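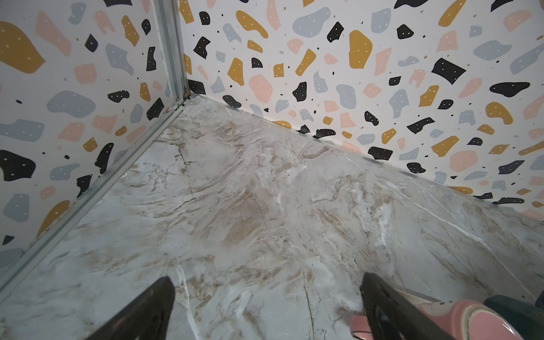

Inicio > Relatos > Cuentos de oficina

El presupuesto

Oliwia Brzozowska abrió la hoja de cálculo a las 9 y escribió en la primera línea: dos brazos, cuatro pares de dedos de repuesto. El hotel Brimulby tenía 102 habitaciones y una sola persona para recoger lo que los huéspedes dejaban tirado por el suelo.

—Dos son muchos —dijo Piątek, que firmaba las compras.

—Con uno no llegamos a la segunda planta.

Piątek leyó la oferta de Tirbridge hasta el final. La de Nukolero era más barata, pero cobraba aparte la base móvil, la instalación y cada visita del técnico. Oliwia había sumado todo en una columna y la diferencia se quedaba en nada.

—¿Y los rincones? —preguntó él.

—¿Qué pasa con los rincones?

—Que ahí va a parar todo. Un calcetín en medio del cuarto lo recoge cualquiera.

Ella añadió una línea: pruebas en esquinas, suelo con vetas, paredes estampadas. Puso al lado el precio de cuatro jornadas. Luego lo pensó y puso nueve.

—Eso es más que el mantenimiento de un año —dijo Piątek.

—El mantenimiento puede esperar a julio. Las pruebas no.

Él se levantó, fue hasta la ventana y volvió. En su anterior empleo había comprado una fregadora que no cabía en el ascensor. Seguía en el sótano cuando él se marchó. No se lo había contado a Oliwia.

—Mide las puertas —dijo.

—Ya están medidas.

—Mídelas otra vez.

Oliwia sacó la cinta del cajón y bajó por la escalera. Empezó por el ascensor. Piątek esperó a que se apagaran los pasos, borró el segundo brazo de la hoja, miró el total y lo volvió a escribir.

Relatos recientes
La fregadora del sótano
Turno de noche en Tirbridge
Tres facturas sin sello

Contacto | © 2024 Cuentos de oficina | Volver arriba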